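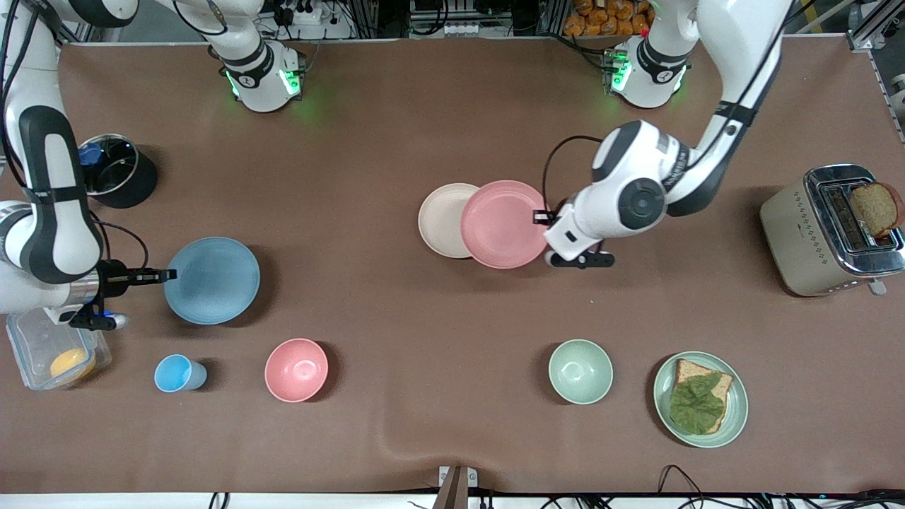 Packing a kitchen takes longer than packing any other room, and most of the breakage in a move happens there. The work goes faster if you sort by how a thing packs and forget which cupboard it came from. Bring everything out to one surface before you tape a single box. A toaster, a pot, a cup and a large light blue plate, all on the same brown tabletop, belong to four different piles: small appliances, cookware, cups and glasses, flatware and plates. Once the piles are made you can see how many boxes you need and of what size.

I wrote these steps after moving from Hosden to Firholm, a drive of 217 miles, with a rented truck and a good deal of rough road at the far end. One saucer broke. It was in a box I packed at midnight and did not follow my own steps on.

What you need

Small boxes, the kind sold for books
A few medium boxes
Plain packing paper
Packing tape and a dispenser
A thick marker
Dish towels you already own
Resealable bags for screws, knobs and small parts
Stretch wrap (optional)

A bundle of packing paper from the moving supply counter at Lavoie has 100 sheets in it, and one bundle did all of my dishes with a little left over. Newspaper works too, but the ink comes off on white china and you will be washing everything on the first night. Buy more small boxes than you think you need. Most stores take back the flat ones if you keep the receipt.

Step 1. Start two weeks ahead

Begin with what you don't use. Holiday platters, the big roasting pan, cake tins, the pasta machine, vases, picnic things. These can all go early. Leave out one plate, one bowl, one cup and one set of silverware per person, plus a pot, a pan, a sharp knife and a can opener. Those are for the last days and they travel in their own box.

Do the food at the same time. Stop buying anything frozen. Plan meals around what is in the freezer and the back of the pantry, and give away unopened cans if you are going far. Canned goods are heavy and cheap to replace. Spices are the opposite, so keep those.

Step 2. Build the boxes properly

Fold the short flaps first, then the long ones. Run one strip of tape along the center seam and a second strip on top of it, each going a few inches up the sides. For dishes, add a strip across the middle in the other direction. Do not interlock the flaps in place of tape. That holds for a sweater box and lets go under a stack of plates.

Crumple paper loosely and cover the bottom of the box to a depth of three inches or so. Press on it with your hand. If you can feel the cardboard right away, add more.

Step 3. Wrap plates and stand them on edge

Lay a stack of paper flat in front of you with a corner pointing at your stomach. Put a plate in the middle. Pull one corner of the top sheet over it, then the side corners, then turn the plate over onto the last corner. Wrap up to four plates in a bundle this way, with a sheet between each. Tape the bundle shut with one short piece.

Stand the bundles in the box on their edges, like records on a shelf. Plates lying flat carry the weight of everything above them, and the bottom one is usually the one that cracks. Large dinner plates go in first and smaller ones above, with a layer of crumpled paper between. Serving plates that are too wide for a small box can go upright along the long side of a medium one.

Step 4. Cups, mugs and glasses

Stuff each one with a little crumpled paper before you wrap it. Wrap the handle of a mug a second time with a folded half sheet. Stand glasses upright with the rim up or down, whichever you like, but never on their sides. Stemmed glasses want extra paper around the stem, enough that the wrapped glass looks like a straight tube.

If you have the divided boxes that wine comes in, use them here. Wrap the glasses anyway.

Step 5. Pots, pans and lids

Nest pots from large to small with a dish towel or a sheet of paper between each. Wrap glass lids on their own and stand them on edge at the side of the box. Nonstick pans scratch easily, and a paper plate between two of them is enough. Cast iron goes at the bottom of a small box and nothing breakable goes with it.

Plastic food containers weigh nothing and are good filler. Put the lids in a bag so they stay together, and fill the containers with napkins, twist ties, cookie cutters and the other small stuff from the drawers.

Step 6. Small appliances

Unplug the toaster the day before and let it cool if it has been used. Take it to the sink, pull out the crumb tray and empty it, then turn the whole thing over and shake it gently. Coil the cord, tie it, and tape the coil down to a piece of paper wrapped around the body so the tape never touches the finish.

Blenders and food processors should come apart. Wrap the blade separately in a towel, tape the towel and write BLADE on it. Drain the coffee maker and leave the lid open overnight. Microwaves need the glass plate taken out and wrapped with the other plates – mark that bundle or you will be hunting for it.

Step 7. Knives

Roll each knife in paper, blade first, and then roll the lot in a towel. Tape the towel at both ends. Write on the outside what is in it and which end is the handles.

Step 8. Close, shake, label

Fill the top of each box with crumpled paper until the flaps need a slight push to close. Lift the box an inch and rock it. If anything clinks, open it and add paper. Write the room and the contents on two sides and leave the top alone, since tops disappear as soon as boxes are stacked.

Loading

Kitchen boxes go on the floor of the truck against the front wall, heavy ones below. The rental office at Fuvach will lend you a hand truck with a strap if you ask when you book. July is their busy month and they run out, so ask early.

The first-night box goes in last, or in the car. Mine had the pot, the plates and cups we had left out, dish soap, a sponge, paper towels, tea, a box of crackers and a roll of trash bags. I would add a light bulb next time.

Last updated April 17, 2021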